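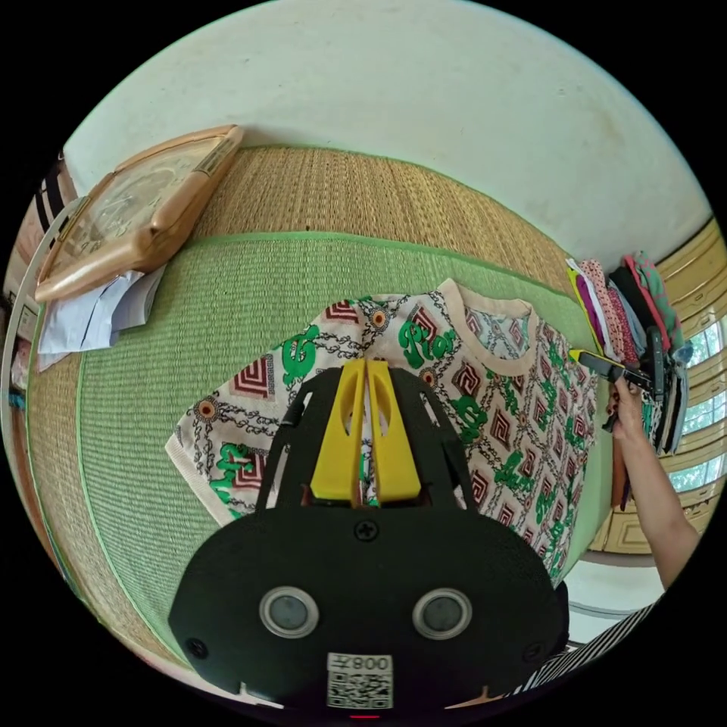

Figure 4. Short-sleeved knit shirt with repeating pattern, laid flat on woven matting.

4. Unit value thresholds and invoice splitting in the clothing trade

4.1 The rate structure

Clothing in Tedmont is taxed at one of two rates, depending on the sale value of each piece. A piece sold at or below the threshold value carries the lower rate of 5 per cent. A piece sold above it carries 10 per cent on the whole value, and not only on the part above the threshold. The schedule therefore contains a notch. A seller who raises the price of a shirt by one unit of currency, from the threshold to just over it, doubles the tax rate on the full price, and the tax-inclusive price rises by far more than the seller receives.

Section 2 set out the general case of a notch under full information. Two features of the clothing schedule make it depart from that case. The first is that the threshold applies per piece, while most wholesale invoices are drawn up per lot. The second is that the law defines "sale value" as the consideration for the piece net of any discount shown on the face of the invoice. Discounts agreed later by credit note do not change the rate, although they do reduce the tax payable at whichever rate was first applied. Both features give the seller some choice over the value to which the threshold is applied, without any change in the goods or in the total amount paid.

Grasden, the adjoining jurisdiction, taxes clothing at a single rate. Wholesalers there sell largely the same types of goods, and many supply retailers on both sides of the boundary. We use Grasden as the comparison area throughout this section.

4.2 Data

The data consist of 3,968 wholesale invoices issued by 87 registered sellers. Invoices for Tedmont were drawn from Cusi, the return-matching system used by the tax office, in which the seller's and the buyer's records of a supply are paired line by line. Invoices for Grasden came from the accounting package Herkix, whose export format records the same fields except for the buyer's claim status. Sellers are identified in both sources by an anonymised code. A seller registered in both jurisdictions has two codes and is treated as two sellers, as we had no means of linking them.

An invoice line was kept if it gave a description of the goods, a quantity, a line value before tax and a rate. Lines described only as "assorted" or "mixed lot" were kept if a quantity was given. Lines for fabric, trimmings, job work and packing were removed. Where a line bundled garments with another supply, such as hangers or carriage, we followed the treatment adopted by the seller, and flagged the line so that it could be dropped in the robustness checks.

Unit value is the line value divided by the quantity. For a line containing pieces of differing prices this gives a mean, and the mean may lie below the threshold although some pieces lie above it. The extent to which this occurs is itself one of the matters under study, and is taken up in section 4.4.

4.3 Bunching at the threshold

We estimate bunching in the usual way. Invoice lines are sorted into bins of equal width by unit value, a polynomial is fitted to the bin counts outside a window placed round the threshold, and the fitted curve is read across the window as the counterfactual. Excess mass is the difference between observed and fitted counts at and below the threshold. Missing mass is the corresponding difference above it. The upper limit of the window is set at the point where the two are equal, and the lower limit is chosen by eye. Results with other lower limits are given in the appendix.

The Tedmont distribution shows a marked excess in the bin that contains the threshold, and a gap directly above it. The Grasden distribution has a small peak at the same nominal value. We attribute this peak to round-number pricing, as the threshold is itself a round number, and peaks of like size occur in Grasden at other round values. Subtracting the Grasden peak reduces the estimate for Tedmont but does not remove it.

The gap above the threshold is not complete. A notch of this kind creates a dominated region in which no seller with full information and free choice of price would place a sale to a final consumer. Some lines are found there. Three explanations seem possible. Buyers who can claim full credit for input tax are indifferent to the rate, except for its effect on cash flow, so a sale to such a buyer inside the dominated region costs neither party anything of substance. Some sellers may hold price lists that were printed before the threshold was last changed. Some may be mistaken about the rule and believe that the higher rate applies only to the excess.

The buyer's claim status, recorded in Cusi, allows a partial test of the first explanation. Lines in the dominated region are more often sold to buyers who claim credit than are lines elsewhere in the distribution. The difference is clear in the pooled sample and weaker within sellers. We conclude that credit explains part of the residual mass, and we cannot separate the other two explanations with the data available.

4.4 Splitting and averaging

Bunching may reflect real changes in price or quality, or it may reflect changes in how the same supply is written down. The distinction matters for the estimate of lost revenue and for the choice of remedy. We consider two forms of the second kind.

Averaging occurs when pieces above and below the threshold are placed on one line at a common unit value. If the common value is at or below the threshold, the lower rate is charged on all of them. Under the law each piece should be valued separately, but a line that reads "knitted tops, assorted" gives the officer nothing against which to check the value of a given piece. We measure averaging by comparing the unit values of assorted lines with those of single-style lines from the same seller. In Tedmont, assorted lines are concentrated below the threshold to a greater degree than single-style lines. In Grasden the two kinds of line have similar distributions.

Splitting occurs when one supply is divided into two, one of which is outside the threshold rule. The usual instance is a matched set, invoiced as two pieces with separate values. A second instance is the separate charge for printing or finishing. A seller may invoice a plain garment at a value below the threshold and the decoration as a service to the same buyer on the same date. Whether this is a composite supply, to be taxed by reference to its principal element, depends on whether the two are naturally supplied together in the ordinary course of business. For goods decorated before the buyer orders them the answer is plain – there is one supply. For goods decorated to the buyer's own design it is less so, and the published rulings go both ways.

We identify candidate splits by searching for pairs of lines, from the same seller to the same buyer on the same date, where one line is a garment and the other a service with an equal quantity. This will catch some pairs that are in fact separate supplies. It will miss pairs invoiced on different dates. The measure should be read as an index for comparing sellers and areas, and no weight should be placed on its level.

Candidate splits are more common in Tedmont than in Grasden, and within Tedmont they are more common where the sum of the two unit values lies just above the threshold. No such pattern is found at other values. The pattern is hard to explain by differences in trade custom, which would not be expected to change at that point.

4.5 Robustness

The main estimates were repeated with flagged bundled lines removed, with assorted lines removed, and with each seller given equal weight. Removing bundled lines has little effect. Removing assorted lines lowers the excess mass, as would be expected if averaging contributes to it. Equal weighting raises it. Small sellers bunch more sharply than large ones, a result also found when sellers are grouped by number of invoices issued.

A placebo test, in which the threshold is moved to each of the other round values in turn, gives estimates close to those for Grasden at the same values.

Two limits on the data should be noted. The sample covers registered sellers only, and unregistered sellers may respond in other ways, including by staying unregistered. Also, the Herkix records are taken from sellers who use that package, and these may keep better accounts than the trade at large. If careful sellers are less likely to average or split, the Grasden figures understate such practices there, and the difference between the areas is to that extent overstated.

4.6 Implications for the base

A single rate would remove the notch, at the cost of raising tax on the cheapest clothing or giving up revenue on the rest. A schedule in which the higher rate applied only to the excess over the threshold would keep the intended relief and remove the dominated region, though it would require the value of every piece to be recorded, and it would leave the incentive to average in place – at a lower strength. A requirement to list each style on its own line would bear directly on averaging. It would do nothing about splitting, for which a clear rule on the treatment of printing and finishing charges is needed. The revenue effects of these options are estimated in section 5.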